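Zostamgate Small Table Set: bowl and oval piece

README

3 comments · 12 shares

What is in the set

Short clips of one small household chore, putting a piece into a bowl and taking it out again. There are 1709 clips of putting in and 1254 of taking out. Each clip covers a single move and has one line of text with it, such as "put the oval piece in the bowl" or "take the oval piece out and lay it on the sheet."

The work is done on a white sheet laid over a wooden board. The sheet is changed when it gets marked or starts to curl at the corners. Clips from before and after a change are kept together and are not labeled separately.
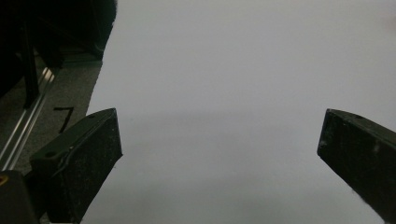 Objects

Bowl. Listed as "bowl" in every line of text. Early notes said "cup" or "dish" in places, and these were all changed to "bowl" in July. Color words were taken out of the labels too, as one person's yellow was another person's orange.

Oval piece. Pale peach, longer than it is wide. It is called "oval piece" throughout. Please don't rename it "egg" or "soap" if you send in corrections. We had both at one point and it made searching a pain.

Sheet and board. Not labeled as objects. They are mentioned only when the piece is laid down on one of them.

Piece in the bowl

A clip counts as "in" when the piece is inside the rim and has been let go. It doesn't matter which way the piece lies or whether it touches the side.

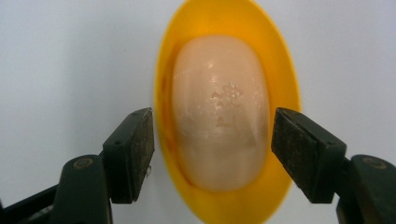 Bronwyn Tamihana asked whether a piece leaning on the rim should go under "in" or be left out. She had found a handful marked both ways in the Buncombe folder.

Leave them out. Leaning pieces now go in a folder called "unsure," which isn't part of the counts given earlier. The Buncombe and Guo folders have been gone through on this point. Grostis has not.

Start of a clip

For putting in, the bowl and the piece both start on the sheet with clear space between them. The direction the piece points in is not fixed.
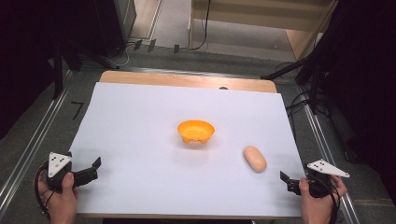

For taking out, the piece starts in the bowl and ends on the sheet. If it rolls off the sheet onto the bare board, keep the clip and add "board" to the end of the text line.

Known problems

- About 800 text lines still have a double space before the last word.
- Some clips end a little early, before the piece has stopped moving.
- "Lay" and "put" are used for the same move in the Guo folder.

Corrections

Send the folder name, the old line and the new line. Corrections are added on Wednesday.

Contact the Zostamgate table set maintainers | © Zostamgate | Back to top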